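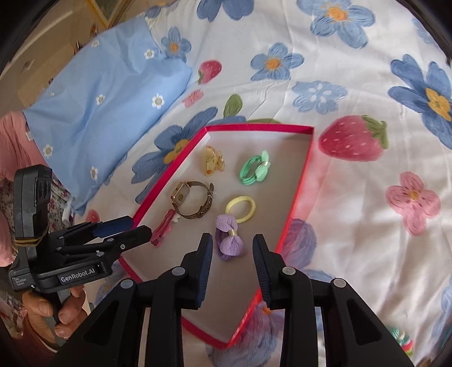
Progress report to the Gandus Fund
Small Accessories Sorting and Resale, second period
Prepared by Svitlana Pylypenko, Stelmakh Reuse Project
23 January 2020

Summary

This report covers the work since our last return in November. In that time we sorted 2911 donated items of small personal accessories, mainly hair ties, claw clips, slides, bracelets and wristwatches. Of these, 1308 have been cleaned, matched to a tray and passed to the shop. The rest are either waiting for cleaning or have been set aside for parts and recycling. Spending is within budget on every line except watch batteries.

Sorting

Donations still arrive mixed. A typical bag holds hair accessories, odd earrings, a watch or two and a good deal of fluff. We used to tip each bag into a deep tub and pick through it, and small clips were scratched by watch straps and buckles. Since the start of this period we have worked from shallow box lids. The low rim keeps things from rolling away and everything can be seen without digging. We ask donors for old gift boxes and shoe boxes and keep the lids. Pale insides are the most useful, as clear and amber plastic shows up well against them.

Much of the sorting is done by home sorters, who take a bag away and bring it back in trays. They work wherever they have a flat surface, which for several of them is the bed. This has worked better than we expected. A soft surface is kinder to watch glass when something is dropped. The drawback is that backs of earrings get lost in the covers, so earrings are now sorted at the Holletti Street room only.

Each tray is kept small. We had tried filling them, but sorters found that a crowded tray took longer to check and was more often put down half done.

Hair accessories

These make up most of the stock and sell fastest. Fabric hair ties with a bow shape are popular, particularly in pastel colours, and we now put lavender and mint green at the front of the display. Ties are hand washed, dried flat and checked for stretch. Any that have lost their elastic go to the textile bin.

Claw clips need more care. We test the spring by opening the clip fully a few times and look along the teeth for cracks. Translucent clips with flowers or other details set inside them sell for more than plain ones, but they mark easily and are wiped with a damp cloth only — no sprays. One batch went cloudy in November after a glass cleaner was used, and we have changed the instruction sheet.

Watches

Watches are slower. Most come in without a working battery, and we cannot price them until we know whether they run. Ladies' watches with small square faces are the ones customers ask for by name of style, and a gold-toned or bronze finish does well. Straps are cleaned with a soft brush, paying attention to the holes, and left curled on their side to dry so that the face is not resting on anything.

The battery line is overspent because we received more watches than planned. We have agreed a lower price with Staner for bulk orders and expect to be back within budget by the end of the next period.

People

We have 7 regular home sorters, up from five at the last report. Training takes one afternoon and is done with real stock. New sorters begin with hair accessories and move on to watches when they feel ready.

Still to do

We have 2 items outstanding from the original plan. The price guide for watches is in draft and needs checking against what has sold. The labelled shelving at Holletti Street has been ordered but not delivered, and finished trays are being stacked on the window ledge for now.

We ask the Fund to note the overspend on batteries. No change to the grant is requested.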